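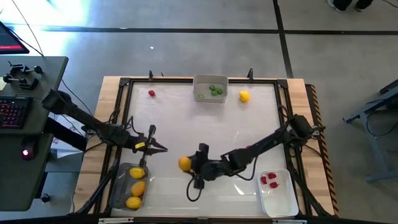 Lost most of the afternoon to the right arm again. Quick notes before I forget.

The task is the fruit sort. Lemons in one bin, strawberries in another, green stuff in the top one. Easy, we've done it loads of times. Run 348 and the right arm just froze mid-move. No alarm, no error on the screen, joints still holding. Left arm carried on like nothing was wrong, and that's the part I don't like. If one stops, both should stop. That was the whole deal when we set it up in April.

Hit the stop, powered down, started over. Fine for 18 runs. Then froze again, nearly the same pose, elbow bent in and wrist low.

So, the cable. The one by the right gripper hangs in a loop, and when the wrist rolls far enough it pulls on the plug. Wiggled it by hand with the power off and I could feel the play in it. Darius had said weeks ago it looked too loose. I said it was fine. Sorry Darius.

What bugs me more is the software. When the signal drops the driver waits 7 seconds before it calls it a fault. Seven! And the left arm never gets told at all. Sinan reckons the timeout was left over from the old Geltombridge bench, where the network was terrible. Probably right, the file still has their name at the top.

Youssra asked what happens if somebody reaches in to grab a lemon becuase the arm looks dead, and then the signal comes back. Well. It moves. I checked, with a foam block, standing well back. It finished the move as if nothing had happend. Not a big arm but I wouldn't want my hand there.

So for now:

no hands past the tape unless the power is off, frozen or not
timeout cut way down, fault on one arm stops both
no auto resume, somebody has to press the button
new cable ordered, and a proper clip near the wrist

First two are in already. The resume thing is messier than I thought, Charmaine is looking at it with me tomorrow. Cable is four days out. Left arm only til then.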